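中古のコンパクトカー、走行距離が少ない車と整備記録が揃っている車、どちらを選びますか?

投稿者:Wanting Xue

はじめまして! この秋から通勤先が変わることになり、人生初の自分の車を買おうとしています。毎晩、中古車サイトを見るのが楽しすぎて、気づくと夜中の1時を過ぎています。これまではずっと電車通勤だったので、車のことは本当に初心者です。的外れなことを書いていたらごめんなさい。

候補は2台まで絞れました。どちらも同じ国産メーカーのコンパクトハッチバックで、年式も同じ、色まで同じ紺色です。

1台目はItatcombeという大きめの中古車店にある車です。走行距離がとても少なくて、内装も新車みたいにきれいでした。シートに座った瞬間、もうこれでいい!と思ったくらいです。ただ、整備記録簿が最初の車検のところまでしかなく、そのあとが空白になっています。お店の人に聞いたら「前のオーナーさんがあまり乗っていなかったので」とのことでした。

2台目は、Sandhuという家族でやっている小さな整備工場が売っている車です。走行距離は1台目の倍以上あります。そのかわり記録簿が全部残っていて、オイル交換の日付から、ブレーキパッドの残り、バッテリーを替えた時期まで手書きでびっしり。前のオーナーさんはずっとこの工場に通っていた方だそうです。運転席のシートに少しへたりがあって、リアバンパーに爪で引っかいたような傷が一か所あります。

値段は2台目のほうが少し安いです。保証は1台目が販売店独自のもので、走行1000キロまたは1か月の早いほう。2台目は半年ついて、距離の制限はなしと言われました。

使い方は、平日の通勤が片道10キロ、信号の多い町なかの道です。あとは月に一度くらい、実家まで高速を使って帰ります。実家のほうは冬に雪が積もるので、スタッドレスタイヤも買うつもりです。
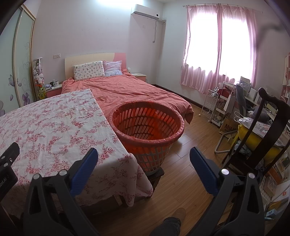 母は「距離が少ないほうがいいに決まってる」と言うし、職場の先輩は「記録簿がない車はやめとけ」と言うし、どちらの話を聞いてもなるほどと思ってしまって決められません。距離って、どのくらい気にするものなんでしょうか。それから、試乗のときに初心者でも確かめられるところがあれば、ぜひ教えてください! 10月のうちには契約したいと思っています。

投稿者:Elínborg Toft

初めての車選び、いちばん楽しい時期ですね! 読んでいるこちらまでわくわくしてきました。私は中古のコンパクトばかり乗り継いできた人間で、いまの車も記録簿の厚みに惚れて買いました(笑)。

私ならSandhuさんの車にします。

距離が少ない車が悪いわけではまったくないんです。同じように手入れされていたなら、少ないほうがうれしいに決まっています。でも1台目は、最初の車検のあと何をしてもらっていたのかがわからないんですよね。あまり走らない車でもオイルは古くなりますし、バッテリーも弱ります。タイヤだって溝が残ったままゴムが硬くなっていくことがあります。「あまり乗っていなかった」という説明は、手入れがされていたという意味にはならないので、そこは分けて考えたいところです。

まず1台目については、お店に次のことを聞いてみてください。

・2回目以降の車検をどこで受けたか、そのときの明細は残っていないか
・納車前の整備で何を交換するのか(口頭ではなく書面で)
・バッテリーとタイヤの製造時期
・修復歴の有無と、第三者機関の鑑定書があるかどうか

ここで書類がすっと出てくるようなら、1台目の評価はぐっと上がります! 逆に「大丈夫ですよ」だけで終わるようなら、私は見送ります。

試乗は、できればエンジンが冷えている朝いちばんにお願いするのがおすすめです。開店前に温められてしまうと、かかりの悪さや始動直後の音がわからなくなります。前もって「冷えた状態でかけてみたい」と電話で伝えておけば、まともなお店なら嫌な顔はしません。

走り出したら、最初の数分はラジオもエアコンも切ってください。まっすぐな道でハンドルがどちらかに取られないか、ブレーキを踏んだときに足の裏にブルブルと振動が来ないか、段差を越えたときにコトコト鳴らないか。それが済んだら、エアコンを冷房と暖房の両方で動かして、においと効き具合を見ます。窓も四枚とも開け閉めしてみてくださいね。後ろの窓だけ動きが渋い、なんていうことも結構あります。

もう一つ、CVTの車なら、信号待ちからそろそろと出るときの感触も覚えておいてください。町なかの通勤だと毎日何十回もやる動作なので、ここでギクシャクする車はじわじわ嫌になってきます。2台続けて試乗できれば違いがよくわかりますよ。

シートのへたりは、自分の体に合っているなら気にしなくていいと思います。バンパーの傷も、塗装の表面だけならコンパウンドでかなり目立たなくなります。初めての車に自分で手を入れるのって、ほんとうに楽しいですよ! 私は最初の車のドアの傷を半日磨いて、翌日腕が上がらなくなりました。

スタッドレスのことも今のうちに。10月に契約するなら、ホイール付きの4本セットを車と一緒に見積もってもらって、タイヤ専門店の値段と比べてみてください。雪の予報が出てからだと、サイズの合うものが店頭から消えます。

投稿者:Dernelitzの裏通り

距離です。機械は使えば減ります。記録簿があっても減ったものは戻りません。私の前の車は記録簿なしで買って476キロ走ったところでオルタネーターが壊れましたが、それは運です。今の車も記録簿なしですが絶好調! 最高です!
あと紺色は汚れが目立つので白がいいと思います。

投稿者:Grimero

横から失礼します。元・中古車店勤務です。

上のElínborg Toftさんの回答に大賛成なのですが、保証について少しだけ足させてください。

「半年、距離制限なし」はとても良さそうに聞こえますし、実際いい条件だと思います。ただ、期間と同じくらい大事なのが、何が対象になるかです。エンジンとミッションだけなのか、エアコンや電装品も入るのか。パワーウィンドウやナビは外れていることが多いです。修理代に上限があるかどうか、部品代だけで工賃は別なのかも、契約書で見てください。

それから、実家に帰っている途中で故障したらどこに持ち込めるか、も聞いておくといいですよ。小さな工場の保証だと、その工場に入庫することが条件になっている場合があります。高速の途中で止まったときのレッカー代は、自動車保険のロードサービスでまかなえることがあるので、保険を選ぶときに搬送距離の条件を一緒に見ておくと安心です。

支払総額も、必ず同じ条件で比べてください。車両本体が安くても、登録の代行費用や納車費用で逆転することはよくあります。2店とも「車検の残り」「納車前整備の内容」「諸費用の内訳」を書いた見積書をもらって、机に並べてみるのがいちばん早いです。

ちなみに、手書きでびっしりの記録簿、私は現役のころ大好きでした。ああいう車が入ってくると店の中がちょっと盛り上がるんです! 試乗のとき、その工場の方に「次に交換が必要になりそうな部品は何ですか」と聞いてみてください。ずっと見てきた人なら具体的に答えてくれるはずです。

投稿者:Wanting Xue(質問した人)

みなさん、ありがとうございます! こんなに詳しく教えてもらえると思っていなかったので、スマホにメモしながら三回読みました。

さっそくItatcombeに電話して、2回目の車検の明細がないか調べてもらっています。Sandhuさんのほうは朝9時に、エンジンをかけずに待っていてくださるそうです。次に交換しそうな部品のことも聞いてきます。

色は、紺が好きなので紺でいきます!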